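Wallunier publishes setup and care routine for its Lelus laundry cell

PATIER, July. Wallunier, maker of small robot cells for service work, today makes available the full setup and care routine for Lelus, its cell for loading household washing machines. The routine was until now given only to partners. From this month every operator can download it free of charge.

The Lelus cell has one arm with a two-finger gripper and a small camera at the wrist. Most service calls we received last year did not concern the arm. They concerned the fingers, and the position of the washer and the basket after somebody cleaned the floor. For this reason the routine begins with these points and it takes 18 minutes for one person.

Before each shift the operator opens the gripper wide in front of the washer door and checks in the wrist camera view that both fingertips, the door and the laundry basket can be seen together.
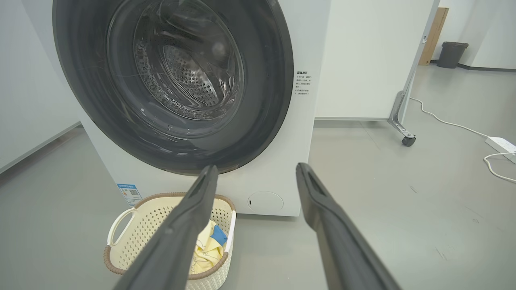
What the routine contains

Daily: wipe the flat faces of the fingers with a dry cloth, remove lint from the slot near each tip, check the camera view.

Weekly, on Friday: run 3 test approaches to the door without laundry. If a finger touches the door gasket, stop and repeat the calibration.

After 1254 loading cycles: change both fingers as a pair. The screws are tightened by hand first, then with the key delivered with the cell.

Repairs and spare parts

Finger sets are sent from the Wallunier store in Patier. The service partner MacKinnon repairs the wrist joint and the camera cable, and returns the parts within 9 working days.

The routine is available in English on the support pages of Wallunier. Press questions can be sent to the Wallunier press office.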